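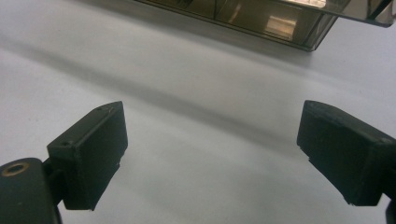

Shaohua Cai
Club member, under-14s touch judge

Our club wants me to move from running the touchline to refereeing junior rugby in August. Do I have to redo the whole entry course, or only the law test? My touch judge certificate is from Datwood and the course fee there has gone up.

Nour Srour
Society referee, 188 matches

You need the full course. A touch judge certificate doesn't cover the tackle or the scrum. Ask your society before you pay, ours refunds the fee once you have done 20 games. Book early, the summer dates fill up. Take boots, half of it is outdoors.

Magalhães
New member

I did mine at Starico and only had to do the test, but that was years ago. Get a decent whistle.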